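Home | Notebook | Parts shelf | Wiring | Members | Log in

May 2021, workshop notebook, Hjaltested, back bench

I meant to write this up while the coffee was still going, but Preben came by wanting to talk about the Skeka board (again!) and one thing led to another, so forgive me if the order is a bit off.

The good news first: the wrist bracket is finally bolted down properly. I had it on with 2 screws for far too long, telling myself it was temporary, and every time the arm stopped short the gripper gave a little nod, like somebody falling asleep on a bus. With the new plate from Bolport it sits tight. I ran the reach-and-hover move 57 times this evening and wrote every run down. It went to the wrong spot on 7 of them, and most of those came early, before I redid the zero on the shoulder.

Skarphéðinn thinks I should drop the approach speed by half and be done with it. He may well be right, but I'd like to get the fingers coming in at the same angle every time before I start slowing things down, or I'll never know which change helped. The breakfast table is a nice test for this, I must say, much kinder to look at than the gray bins we used all winter. Toast is a good thing to practice on, flat and easy to come down on from above. Eggs can wait. I'm not ready for eggs.

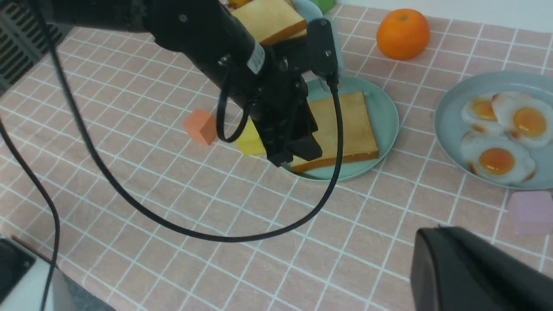

The cable is still my big worry. There's far too much of it for such a short arm, and I keep picturing that long loop catching the rim of a plate and taking the whole breakfast with it. I have a bag of clips from Gevier somewhere (blue lid, maybe under the drill press?) and if they turn up I'll run the cable along the upper segment and leave just enough slack at the wrist for a full turn. Preben measured it at 14 inches with the wrist all the way over. Please don't trim anything until I've checked that myself.

Still to do: tighten the elbow, print a spare finger, give Skarphéðinn back his hex keys.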